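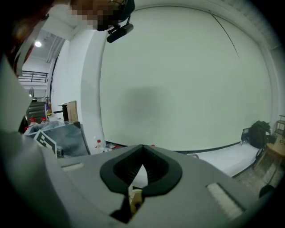
Robôs para tarefas de casa e de oficina: já dá ou ainda não?

Fórum > Automação > Conversa geral

torno_velho
Abro este tópico porque no outro, o dos aspiradores, a conversa já ia longe do assunto. A pergunta é simples: alguém aqui tem uma máquina que faça trabalho de mãos, em casa ou na oficina, sem uma pessoa ao lado a corrigir? Não falo de CNC nem de linhas de montagem, onde a peça chega sempre à mesma posição. Falo de arrumar uma bancada, separar parafusos, dobrar roupa, levantar a mesa.

mika_382
Em casa, não. Tenho o aspirador e um corta-relva, e os dois só andam e desviam-se. Pegar em coisas é outro problema.

rebarba
Na oficina temos um braço da Trarik desde abril. Tira peças de um tabuleiro e põe-nas na prensa. Com o tabuleiro bem posto faz 375 peças num turno sem parar. Se alguém o deixa torto, falha a primeira e fica à espera. Portanto faz o trabalho, mas só aquele.

torno_velho
É isso que eu chamo CNC com outro nome. Se o tabuleiro tem de estar direito, a parte difícil continua a ser nossa.

rebarba
Não concordo. Antes estava lá uma pessoa o dia inteiro a fazer aquele movimento. Agora essa pessoa prepara os tabuleiros e faz outras coisas. Para mim isso já é trabalho feito por uma máquina.

linha_de_prumo
Concordo com os dois em partes. O problema são as coisas moles e as transparentes. Garrafas de plástico meio vazias, sacos, panos, cabos. Um braço agarra bem um bloco rígido. Num saco não sabe onde está a borda, e num copo a câmara vê o que está atrás.

mika_382
E os cabos são o pior. Qualquer bancada minha tem três ou quatro atravessados.

pinça_e_meia
Trabalho com garras há uns anos e acrescento uma coisa. A maior parte dos dedos de borracha que se usam hoje aguenta bem formas irregulares, por isso a garra em si deixou de ser o que mais atrasa. O que falta é saber quanta força fazer e perceber que a peça está a escorregar. Uma pessoa sente isso nos dedos e corrige sem pensar.

torno_velho
E aprender por demonstração? Vi um vídeo da Savham em que o robô arrumava a louça depois de ver alguém fazer.

pinça_e_meia
Funciona melhor do que eu esperava, com limites. Nós experimentámos com uma tarefa pequena: pegar numa peça de madeira e pô-la numa caixa. Com 90 demonstrações acertava quase sempre na nossa bancada. Mudámos a bancada para junto da janela e passou a falhar metade. Com mais demonstrações em sítios diferentes melhorou, mas é trabalho de semanas para uma tarefa que uma criança faz à primeira.

rebarba
Metade das vezes numa oficina não serve. Prefiro uma máquina burra que acerta 100 em 100.

linha_de_prumo
Depende do custo do erro. Se deixa cair uma meia, apanha-se a meia. Se deixa cair um copo, já é diferente. Para arrumar brinquedos do chão eu aceitava uma máquina que falhasse uma em cinco e tentasse outra vez.

mika_382
Eu não aceitava pagar por isso – no domingo demoro dez minutos a arrumar a sala.

torno_velho
Quanto custa hoje uma coisa dessas? O Garrido, aquele braço com base de rodas, alguém pediu preço?

rebarba
Pedimos, mais a instalação da Grirnico. Não digo o valor aqui, mas para uma casa não faz sentido nenhum. Para nós também não fez.

pinça_e_meia
O preço vai baixar. A fiabilidade é que não sei. Não apostava em ter um em casa a tratar da cozinha nos próximos anos. Numa oficina, a alimentar máquinas com peças de vários tamanhos, isso sim, e não falta muito.

linha_de_prumo
Peças de vários tamanhos misturadas na mesma caixa?

pinça_e_meia
Sim, desde que sejam rígidas e não estejam cobertas de óleo. Com óleo ainda não vi nenhum sistema que me convencesse.

rebarba
As nossas vêm todas com óleo.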